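Seidu Laryea
2021-10-20

Small flashlight maintenance, a thread. I do this twice a year, in March and again in the fall. Pocket lights get left in drawers with cells in them, and leaking cells kill more of them than drops do.

Start by getting every light onto one surface. Kitchen drawer, glove box, coat pockets, the hook by the breaker panel. Lay them down with the heads all facing the same way. It makes a cracked lens or a missing O-ring easier to spot.

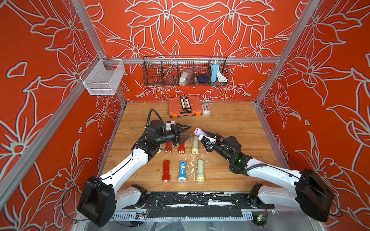
Next, cells out. Everything alkaline comes out of the body before any testing. If a cell won't slide out, don't hit the tube on the bench. Put it tail-down on a towel and tap the side with a screwdriver handle. If it still won't move, the casing has swelled and the light is usually scrap.

White or bluish crust on the spring is dried electrolyte. A cotton swab with white vinegar takes it off. Follow with a swab of plain water, then isopropyl. Gloves on. Leave the tail cap off for 33 minutes minimum before a cell goes back in. I set a timer.

Threads: old grease out with a dry cloth, one thin film of silicone grease in. I use Koline, any plastic-safe silicone grease will do. No petroleum jelly, it swells the rubber.

Resistance check. Meter across the tail switch, switch closed. Under one ohm is fine. Anything higher gets ten or so presses of the switch and a second reading. A switch that reads differently every time gets replaced.

Sorting is where I wasted the most time in the past. I used to go by body color, and the body says nothing useful about which parts fit. Now I look at the head first. The pale green one, the cream one and the lilac ones all have a yellow ring at the lens end, so they go in one group, and the reds and the blue get handled separately.

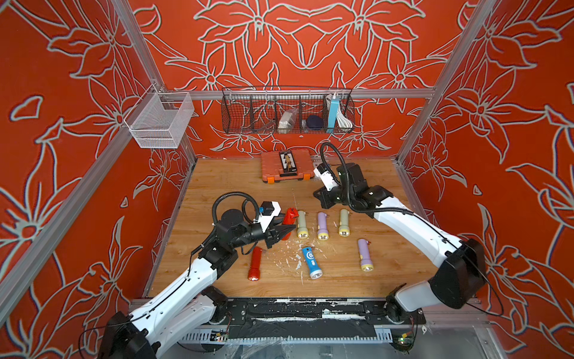
Runtime is the last test and the slowest. Fresh cells, all from one pack, lights on, lux meter at a fixed distance, one reading at the start and one every 17 minutes. I stop at half the starting value. Leave space between lights so the beams don't spill into the meter. A small light will stand on its end for this, without being held upright in a gripper like the red one there, but it leans easily, and a tilt of a few degrees is enough to spoil a reading. I use a drilled block for anything I plan to write down.

Log sheet columns: body color, head color, cell type, switch ohms, starting lux, time to half. Mine is a Jonimov spreadsheet template with most of the columns deleted.

Storage: cells out, tail cap on loosely, cells in their own case with the date on masking tape. The one exception is the light by the breaker panel. It gets lithium primaries and stays loaded.

Parts order for this round: 13 O-rings, two tail switches, one tube of grease. The old lens on the glove box light stays until the Segura replacements are back in stock.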